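The round table finally has something on it

4/8/22

I have been wanting to write this one for weeks! Regular readers will know about the table, because I have gone on about it ever since we carried it up from the sale at Furnidham in May and got it stuck on the turn of the stairs. It's round, it's wood, it's a lovely warm orangey brown, and it cost me 20 pounds, which I still can't get over. I gave it a proper going-over with polish (three evenings, one ruined tea towel) and then I left it bare for ages because I couldn't bear to put anything on it.

Well, that has changed. I've gone white.

It started with Beatrice Kaijage, who runs the Thursday-that-moves-about clay club in Priltosstead (it has been on every evening of the week by now, so check the board before you set out). She is mad keen on plain white things. No pattern, no gold rims, none of the little blue flowers I grew up with. She kept telling me that if you have a strong colour underneath you should put the quietest shapes you can find on top and leave loads of room between them. I nodded along and went home and bought a striped runner. It looked awful. The runner now lives in the dog's basket and Kioko is very pleased with it.

So I tried it her way. I cleared the lot off, gave the top another rub, and put down three white pieces and nothing else. Then I spent a good hour pushing them about! A bit to the left, a bit further back, walk to the door, look again, come back and move one of them a thumb's width.

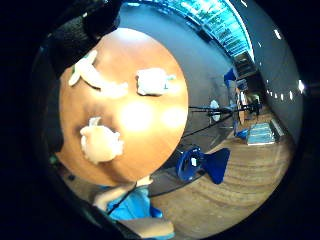 Three white shapes on the round table, well spread out, and the polish catching the lights.

I love how soft they look against that colour. The curved one was the hardest to place - it has a pointed end, and whichever way you turn it the eye goes off in that direction. I've got it near the back with the mug-ish one more or less level with it, and the big round one with the nub on top sits nearer the front, on the left. I tried all three in a row first and it looked like a shop shelf. I tried them bunched up in the middle as well, and that was worse, you lost the shapes completely.

And the shine! I know some people would rub it back to something duller, and Beatrice did mutter about glare, but I like it. When the lights are on you get these great bright spots in the wood and the whole top glows. I used the Sterkitz wax in the flat tin, very thin, left it overnight and buffed it with an old vest. If you put it on thick it goes smeary and you'll be at it all weekend, ask me how I know.

A few of you asked last time whether a round table is a pain in a small room. Ours is 100 centimetres across and I was worried too, but you can squeeze past it without catching your hip on a corner, and I have the bruises from the old square one to compare it with. The only fiddly bit is the chairs, which never seem to tuck in where you want them.

Next I want to try the same three pieces on the windowsill on the landing, and I'm wondering about one small dark thing to go with them, maybe a bowl. Beatrice says no. I might do it anyway while she's away and see if she spots it.

Oh, and the clay club has room for more people this autumn if anyone near Priltosstead fancies it. It's 10 pounds a go, tea included, and you do get to take your wonky pots home.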